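Print | E-mail

July, 9:40, Temard room

Started with the curtain. The dark gray fabric was hanging too low on the left side, so I moved the clips on the rail and hung it again. Needed 3 tries. The fabric from Lagman is 300 cm wide and this is enough for one wall only, please order the same color next time.

The cream panel got its stickers before lunch. I cleaned the surface first with alcohol, then waited. One sticker made a bubble and I had to take it off and press again. The spare ones are in box 140.

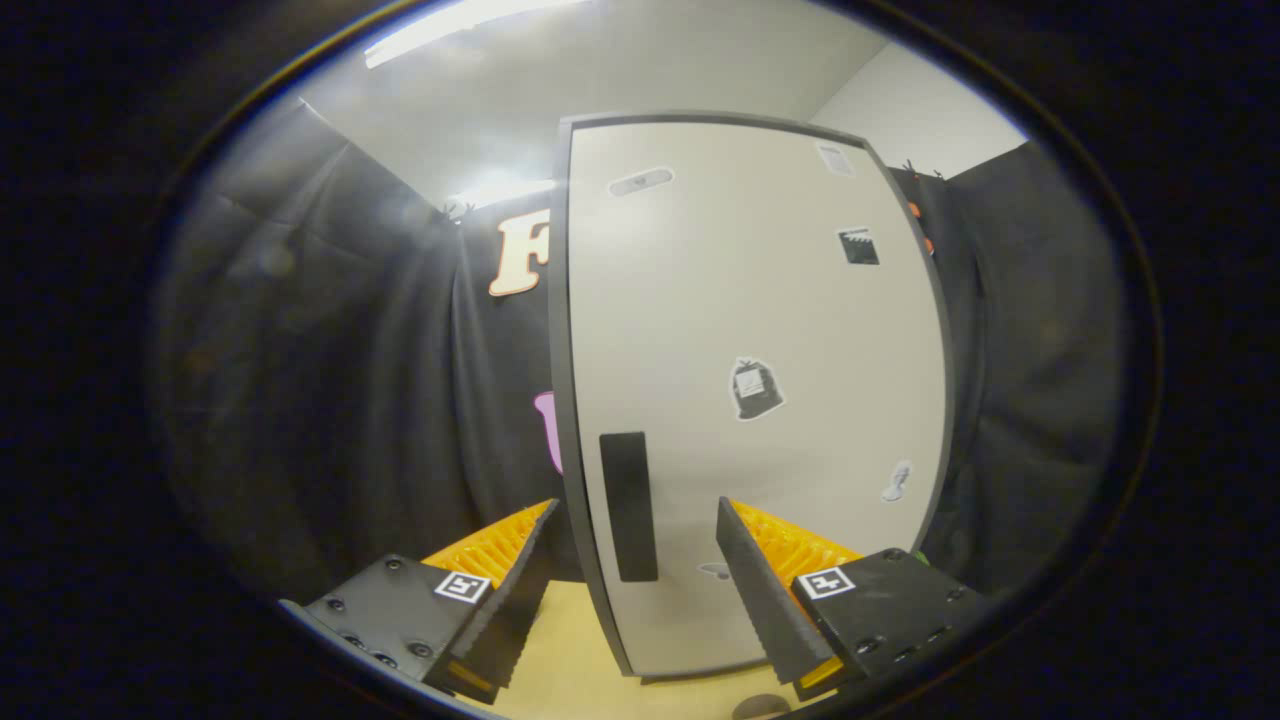 Cream panel with its stickers and black handle, dark curtain behind.

To do: ask Tenach if the handle must stay on the left. Write the label list into the folder.

Print | E-mail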